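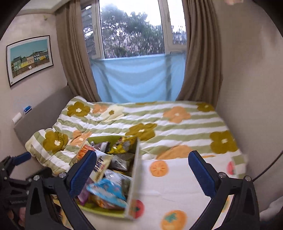 3.2 Curtain use and night-time bedroom temperature

Participants in the Adley sample were asked to keep a short diary of how they used their window coverings over 26 nights in July. Each evening they noted whether the curtains were open, partly drawn, or fully closed, and whether the window itself was open. A logger on an inside wall, away from direct sun, recorded air temperature every ten minutes. Of the 725 diary nights returned, 41 were dropped because the logger had been moved or the entry was blank.

Rooms where the curtains had been closed before noon were cooler at bedtime than rooms where they had been left open all day. The difference was largest on the west side of buildings and small on the north side. By 4 in the morning it had mostly disappeared, and at that hour the state of the window mattered more than the state of the curtains. This agrees with the earlier work in Dukside (Forsberg and Sundqvist), although the houses there were older and had thicker walls.

Many households did not rely on curtains alone. Diaries mention sheets, towels, and spare fabric hung over part of the glass, often left in place for the whole summer. Figure 3 shows a bedroom window with a light blue cloth across its lower part, between two brown-taupe curtains. We coded coverings of this kind as "partial" whatever the position of the curtains, following the scheme in Section 2. A stricter coding, in which only purpose-made coverings counted, did not change the direction of any result.

Figure 3. Bedroom window with partial covering. Trees stand outside the glass.

Shade from trees was not measured directly. Wenche Forsberg rated each window from the street as shaded, partly shaded, or open, and the ratings were entered into the model as a single term. Shaded windows showed a weaker effect of curtain use. Ratings were made once, in June, and do not reflect changes in leaf cover later in the season. Windows facing the rear courtyards at Tasus could not be seen from the street and were left unrated.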